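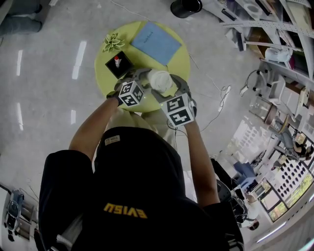

4. Arbeitsplatz für die Handgreifer einrichten

Mit der Umstellung auf Clandotik entfällt an diesem Platz das Abräumen von Hand. Die Mitarbeitenden führen stattdessen zwei Handgreifer und geben dem System die Bewegungen vor. Beide Greifer tragen einen weißen Würfel mit schwarz-weißen Markern, und diese Würfel müssen während der Aufnahme frei bleiben -- auch dann, wenn man sich wie hier weit über den runden Tisch beugt und ein zerknülltes Tuch fasst.

1. Tisch so stellen, dass er von vorn ohne Strecken erreichbar ist. Empfohlener freier Umkreis: 900 mm.
2. Gegenstände für die Übung auflegen. Kleinteile wie Flasche, Notizbuch oder Tuch genügen.
3. Greifer links und rechts aufnehmen und je einmal ganz öffnen und schließen.
4. In Clandotik "Neue Folge" wählen und den Signalton abwarten.
5. Bewegung ruhig ausführen, danach beide Greifer kurz stillhalten. Die Folge wird gespeichert.

Hinweis: Pro Schicht sind höchstens 4 Blöcke je Person vorgesehen. Wer aus der Abräumgruppe wechselt, wird zuvor von Majdi Shboul (Pranley) eingewiesen. Die Einteilung macht weiterhin die Schichtleitung.

Vorsicht: Kabel am Boden nicht durch den Laufweg führen. Würfel nicht mit Reiniger abwischen, die Marker verblassen sonst.

Bei Fehler 864 (Marker nicht erkannt) Folge verwerfen und ab Schritt 3 wiederholen.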